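Equipment Planning for Small Automation Cells
Handout 5: Reading a quote, and what the quote leaves out

Bring this sheet to the budgeting session. We will use it with the two quotes in your packet, Samska and Kundach.

Start with the total

Samska quotes $3,553 for the gripper package. Kundach quotes $3,670. Most of last year's class picked Samska, wrote a paragraph about value for money, and moved on. The difference is $117. A single afternoon of a technician hunting for the right cable can eat that, so please don't build your argument on it.

Cross out the total with a pencil and read the lines above it. For each line, write down whether you could start work on the day that item arrived. A gripper without a mounting plate that fits your arm is a paperweight. A "software license" line with no term next to it should make you suspicious. Ask for the term in writing.

Lead time

Kundach lists 48 days. Samska lists "in stock," and I have stopped believing those two words. In stock where? Does it include the power supply? When the Drurkbridge cell was planned, the arm came early and the adapter came in the middle of the next term, and the arm sat on a shelf using up its warranty. Nobody had put the adapter on the schedule, as it was a cheap part.

Put every item on the schedule, cheap ones included. The start date of your project is the arrival date of the slowest one.

Documentation

Students skip this part and then lose a week to it. Before you sign anything, get the manual. The full one, as a file, in the version that matches the hardware you are being sold. Check the language. If your operators can't read it, translation is a cost and belongs in the budget.

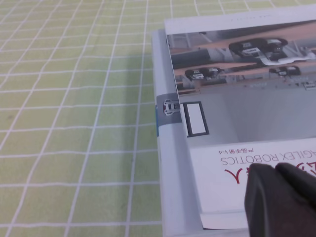 Then check whether the manual covers what you plan to do. Sales pages show a gripper picking up an egg or a strawberry. Your part is probably an oily bracket. Look for rated force, maximum opening, duty cycle and replacement interval for the finger pads. If the interval is missing, ask. If the answer is "it depends on use," budget for 2 spare sets and write down why.

Support

Chevalier, the reseller in your packet, offers a yearly support plan. I am not against support plans. I am against paying for one before anybody has told you who picks up the phone, in which time zone, and whether they have ever touched the unit. Call the number before you order. Time how long it takes to reach a person — put the result in your report.

Demos

A demo shows that the machine did the task once, with the seller's part, on the seller's table. Ask to send your own parts. A vendor who refuses may have a good reason, but I would want to hear it.

For next time

Write one page recommending Samska, Kundach or neither. "Neither" is a permitted answer and needs the same amount of support as the other two. Include a schedule with every item on it, a line for documentation, and a line for spares. Leave out payback period for now. We get to that in Handout 6, along with the reasons I distrust most of the payback figures I am shown.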